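Automotive Trim and Interiors – Unit 2: Wood Veneer Care
Rattana Bunnag, Tustine Technical Institute
17 November 2022

We use cookies to improve your experience on this site. Accept | Settings 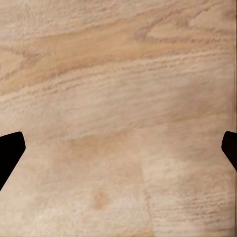 Real wood trim in older sedans and wagons fails first at the clear coat. Sunlight clouds the lacquer, moisture enters through fine cracks, and the veneer lifts at its edges. Before any sanding, students should study the grain. On a pale surface with a darker, honey-tan band of wavy streaks, a patch cut from plain stock will show at once, so the replacement must be matched for color and for line.

Procedure
Remove the trim panel and label its clips. Sand the old lacquer by hand – power tools are not permitted in this unit. Start with 90 grit on the lacquer only and stop before bare veneer. Apply 2 thin coats of Manninen clear lacquer and leave the panel flat for 28 hours. Finish with 1,000 grit, used wet.

Panels are graded on edge adhesion and evenness of gloss. Written notes are due with the finished panel.

Last updated: July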